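29/09/2023

Moved the last of my Ginach off the exchange this morning. I had been putting it off all month. The withdrawal fee was 7 coins, up from what it was in the spring, and the page gave no notice of the change. The transfer sat at pending for close to an hour and then cleared. I wrote the address down twice and checked both copies against the screen before I closed it.

Balance is now 2000 Ginach in the wallet and 123 Madudus still staked. The Madudus can't come out until December. I knew that when I locked them, but I had forgotten the rewards stop if the validator goes offline, and mine was down for part of last week. I have picked a different one for the next round.

Beryl Sedgwick called before lunch. She wants to know if she should vote on the Ortner proposal. I told her I had read it once and didn't follow the part on burning fees. The short version is that Ortner would cut the number of validators to 300 and pay each of them more. The big holders like it. I don't, as the small ones would be pushed out, but my vote won't change much. She said she would read it again tonight and call me.
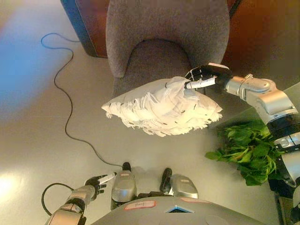

White pillow and the gray armchair.

After lunch I went through the Custitz update. They say the bridge will be ready by the end of the year. They said the same last year. The test version did load this time, and I sent a small amount across and back without losing any of it. The fee came to about a dollar each way. I would still not put real money through it.

Price of everything was down a little by evening. Didn't sell. Didn't buy either.

Started the spreadsheet for taxes. I have the dates for most of the swaps but two from the old wallet are missing, and the explorer I used to use has shut down. Will try the other one tomorrow. Need to ask Beryl how she handled staking rewards on hers, as the forum has three different answers.

Wrote the seed phrase out again on new paper. Old copy shredded.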